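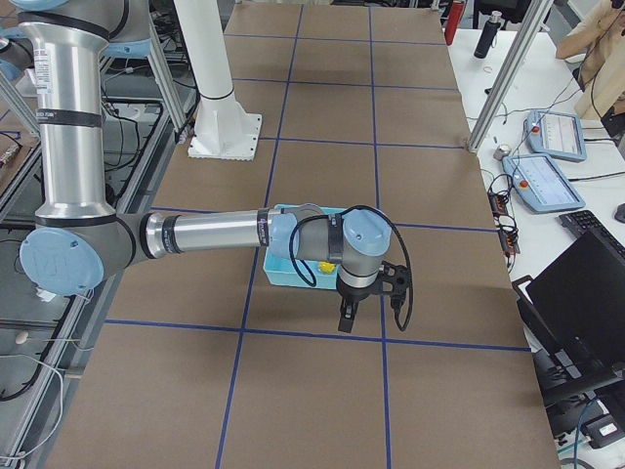
# Quote covers 2 arms and 2 grippers. What else am I about to pay for?

**Nayeli Ñahui**

I run a small training room in Caltgate and we have finally been given money for a tabletop pick-and-place setup. The quote from Flustent lists two arms, two grippers, pendants and shipping. My director has read it and believes it is the whole budget. I have met budgets before and I'm less sure.

The jobs are simple: small parts into a bin, bin to somewhere else, do it again until everyone is bored. The order has to go in by January. What belongs on the list that the sales guy has no reason to mention?

## Shahab Azimi

Start with the table. An arm throws its weight around when it stops fast, and a cheap desk will join in. Ask Flustent for the base bolt pattern and the load figures in writing, then price a frame to match. Ours was the second biggest line on the sheet and it had been left off completely.

Next comes everything that plugs in. Each arm has a controller, each controller wants a place to live, and each pendant wants a flat spot within reach of whoever is supposed to hit the red button. Buy a second desk. Put cable trays on the order now, or you'll have a nest on the floor and a very sincere plan to tidy it.

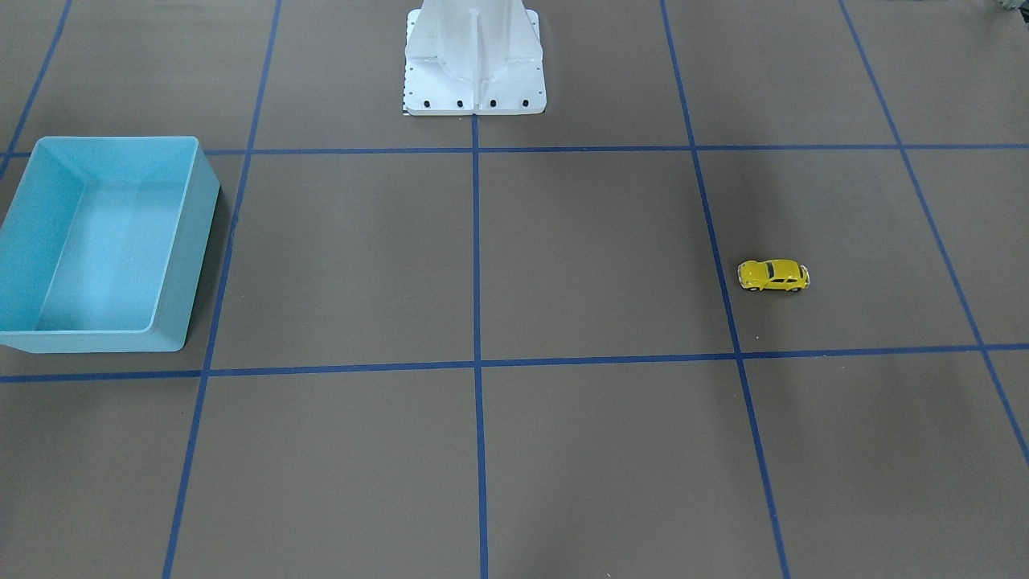 For the work itself, spend almost nothing. A plastic bin, a toy car and a few rolls of colored tape will get you through the first months of teaching people how to pick and place. Tape a grid down so that "put it back where it was" means the same thing to everybody. We paid Nurnusmont for a set of machined practice parts and they are lovely. They live in a drawer.

Then the dull lines:

- spare fingers and pads for the grippers
- one spare cable of every kind that crosses a moving joint
- 32 hours of somebody's paid time for setup, which the quote will call "minimal"
- a safety review by a person who doesn't work for the seller
- a wrist camera, if you think you'll ever want one, including the bracket and the cable

On that last one, ask to see sample pictures taken from the wrist over a plain surface with a bin on it. A close-up view leaves out a lot of table, and you should find that out before you decide one camera will do.

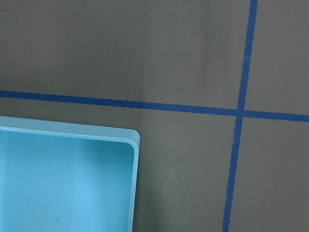 ## tapewidth

Just get the Antwi starter kit, it has everything

## Shahab Azimi

It has everything except a gripper and a mount. I've bought it.

## Nayeli Ñahui

Thank you both, in different amounts. I asked Flustent for the bolt pattern and got a brochure, so I've asked again. The table is now on the sheet, and so is the desk. My director wants to know why robots need a desk.

One follow-up: lead time. They say 4 weeks for the arms. Do I order the frame first or wait until I have the drawings?

## Shahab Azimi

Drawings first. If they won't send them before you pay, that tells you how the support calls will go. Order the frame the same day the drawings arrive, or the arms will spend their first month in cardboard - mine did, and people kept setting coffee on them.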